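FOR IMMEDIATE RELEASE

Flandeck Opens the Flullport Boardinghouse Registers to Family Searchers

FLULLPORT — Starting this Saturday, anyone with a great-great-uncle who "went off to the coast and was never heard from again" can go looking for him. We're putting 2635 pages of old Flullport boardinghouse registers online, free to read, and I've been bursting to tell people about it since the first box got opened on my kitchen floor.

I run Flandeck, a small family history outfit (small as in me, a scanner, and some very patient friends who read bad handwriting for fun). Mostly we help people chase the relatives who don't show up where they should. They're missing from the census, they never bought land, they never married in a church with a decent clerk. In a harbor town like ours, a lot of those people lived in rented rooms, and for years I'd tell clients there just wasn't anything to look at. Then the Saxena collection came my way.

The Saxena collection is a run of registers kept by the houses along the waterfront, covering 70 years of lodgers. The family that ended up with them had them in an attic and didn't know what they were. They thought they were grocery accounts, and a few pages are! One landlady wrote down her butter on the left and her boarders on the right, so if you're descended from a man who stayed there you may also find out what he ate.

What's in a typical entry? A name, the town the person came from, the work they did, the date they moved in, and who was paying. Some of the keepers added where the lodger went next, and those are the lines that make me jump out of my chair. I found my own grandmother's cousin that way. Our family had him dead at sea. The register has him leaving for the lumber camps owing for a week's laundry, with a forwarding address and everything, and from there I picked him up in two more counties and finally in a cemetery I'd driven past all my life.

The index itself is called Hurketti, and it's the part I'd love people to kick the tires on. You can search it by surname, sure, but lodgers' names got mangled terribly, so you can also search by hometown, by trade, or by house. If you have a letter with a street address on it, start there. Spellings are left the way the keepers wrote them, with our best guess in brackets beside them. When two of us read a name differently, you'll see both readings.

A word on what we don't have. Volume 2 is water damaged, and 60 of its pages haven't been read yet. They're scanned and you're welcome to squint at them. If you make out a name, there's a button under each page to send it in, and I read every one of those myself, usually with my first coffee.

There's no sign-up and no fee. Pages can be saved and printed for your own family files, and teachers and local societies can use them too, just please mention the Saxena collection so the next person can find the source.

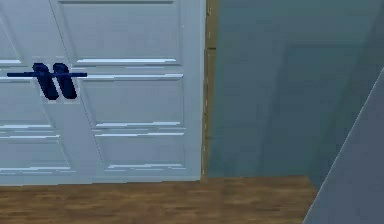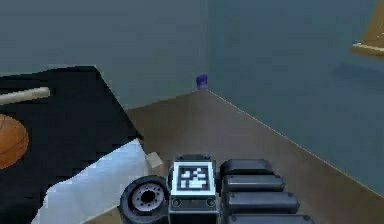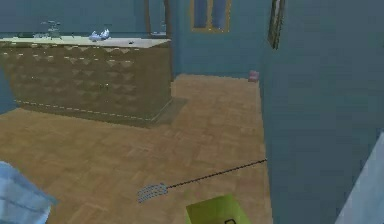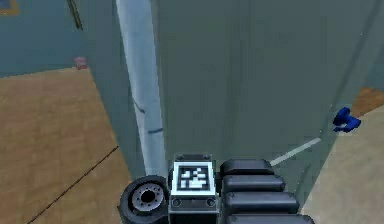 House descriptions are the sleeper hit of these registers, if you ask me. Several keepers wrote out their rooms for the insurance man, down to the woodwork and the stove, and we've indexed all of it. White double doors with raised panels, the kind in the first picture, would go under "doors, double" in Hurketti, and that heading has already helped one client match a parlor in an old family portrait to the house on the register page. So dig out those stiff studio-looking photos that weren't taken in a studio at all. Look past the faces to the doors, the mantel, the wallpaper, and then search for what you find there. Even a bit of trim can narrow it down to a street.

Hurketti goes live at 9 a.m. Saturday. I'll be at my desk all day answering questions, so write in with your missing uncles — and your aunts, there are plenty of women in these books, mostly seamstresses and cannery hands. Please send whatever you already know about the person, even the family rumors.

Reporters and newsletter editors who'd like page scans or a walk through the registers can contact Flandeck in Flullport. I'm happy to talk by phone or have you over to see the originals, butter accounts included.

###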